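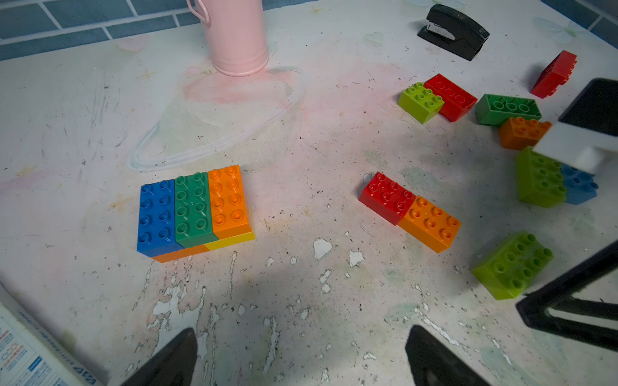 *Leiria, abril*

# Suvico, dois braços e muitos blocos: quase um mês com o kit da Beltbridge

Nota prévia para quem só veio saber se compra: talvez. Pode fechar a página.

O Suvico chega em três caixas. Traz os dois braços, as placas, os parafusos, as câmaras e um manual que foi traduzido por alguém que não gosta de verbos. A Beltbridge vende-o como "bancada bimanual para ensino e pequenos laboratórios". Nós somos um pequeno laboratório, ou pelo menos uma sala pequena, e ficámos com um à experiência.

A montagem levou-me 11 horas. O folheto fala numa tarde, sem dizer em que latitude. Os braços aparafusam-se a uma calha de alumínio à frente da mesa e essa parte correu bem. A parte que correu mal foi a calibração do pulso direito, que o programa (chama-se Wamel, também não percebi) deu por concluída duas vezes antes de estar concluída. Escrevi ao apoio e respondeu-me a Phyllis Ellwood, em inglês, com uma paciência que eu não teria tido comigo. Era um cabo. Era o cabo que eu tinha jurado que não era.

Para o teste escolhi blocos de construção grandes, dos de criança. Têm arestas honestas, cores que as câmaras distinguem e caem sem se partir, virtude que os copos do meu colega não partilhavam. A tarefa era simples de dizer: pegar, encaixar, largar. Fiz 200 tentativas ao longo das semanas e apontei tudo num caderno.

Pegar, o Suvico pega. As pinças fecham com firmeza e aguentam um conjunto já encaixado sem o desfazer. Um bloco de pinos para baixo dá mais trabalho, sobretudo encostado a outros, e é aí que o operador descobre vocabulário novo. Encaixar já é outra conversa: se os pinos não estiverem bem alinhados, o braço insiste com a convicção de um tio a montar um móvel.
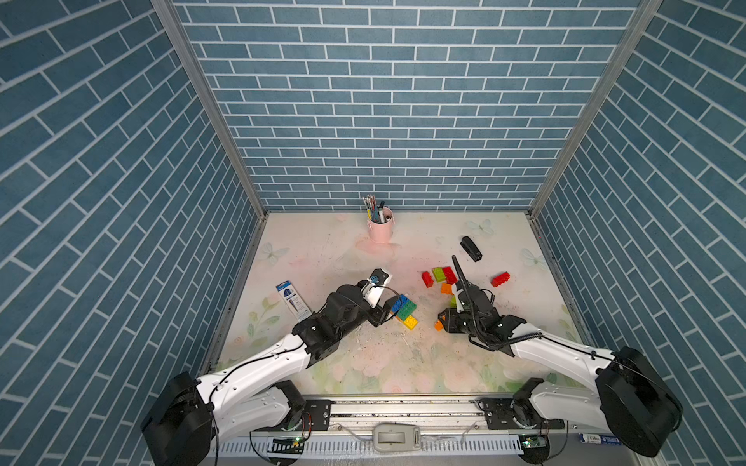 *O Suvico em serviço: pinça esquerda ocupada, pinça direita junto aos blocos.*

O que me irritou mais foi o modo Su, a função de repetição assistida. Mostra-se o movimento uma vez e o sistema promete repeti-lo. Repete, sim, desde que o mundo fique quieto. Empurrei um bloco dois dedos para o lado e o braço foi cumprimentar o sítio onde ele tinha estado. Para teleoperação pura, em contrapartida, a resposta é rápida e não enjoa ao fim de uma hora.

Coisas soltas, por ordem nenhuma:

- Os cabos vêm presos ao longo dos braços e assim ficaram. Ponto a favor.
- Os parafusos de reserva são 2. Perdi três.
- O ruído dos motores tolera-se com a porta fechada, de preferência estando do outro lado.
- O Wamel guarda as sessões numa pasta que ele próprio escolhe. Procurem com calma.

Comprava? Para uma escola com alguém disposto a ler fóruns, comprava. Para quem quer ligar e usar, esperava pela próxima versão do programa, que a Beltbridge anuncia para breve. A nossa bancada fica até ao fim do contrato de experiência, e entretanto vou tentar a calibração com tampas de frasco.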